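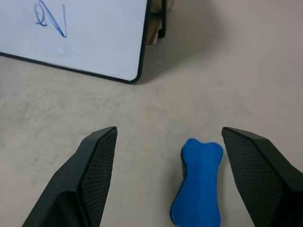
Whiteboard and blue toy bone on a gray surface

From: Khoa Tô
Date: 27 May 2018
Subject: Re: Crushed concrete fines as trench bedding

Tài Diệp wrote:
> Lapointe are offering the 0-5 mm crusher fines at no charge if
> we arrange haulage. Is there any reason we couldn't use them as
> bedding under the Stasitz storm line? The spec only says
> "granular material, free of organics". Ekholm's site super says
> they did it in January with no complaints.

Two separate questions in there, and the spec wording only helps with the first.

On grading, the fines are probably acceptable. The sieve results Lapointe sent show a fair bit passing 75 microns, so they will hold water and be awkward to compact in a narrow trench. I would want them blended with clear stone, or kept for the haunching where we can get a plate on them.

On chemistry I am less comfortable. Fresh concrete fines carry unhydrated cement and free lime, and the leachate will be strongly alkaline for the first while. The storm line discharges to the creek 400 metres downstream of the last manhole. Ekholm's job drained to a lined pond, so their experience doesn't transfer. There is also the tufa problem: carbonate precipitates in the filter fabric and the perforated sections lose capacity. The standard pipe is PVC and won't mind the pH, but the two galvanized culvert stubs at the east end might.

Quantities, for reference: the bedding takeoff is 1,341 tonnes, of which 133 is the perforated run. If we keep natural stone on the perforated run and at the stubs, the remainder could go recycled – subject to a leach test on a stockpile sample, and not one taken off the belt.

Fledetti can do the test. They need a sealed pail, labelled with the source pile and crush date. Ask Lapointe whether the pile includes any block or plaster from the interior strip-out, as sulphate would rule it out for me regardless of the pH result.

I would not commit to haulage before the numbers are back.

Khoa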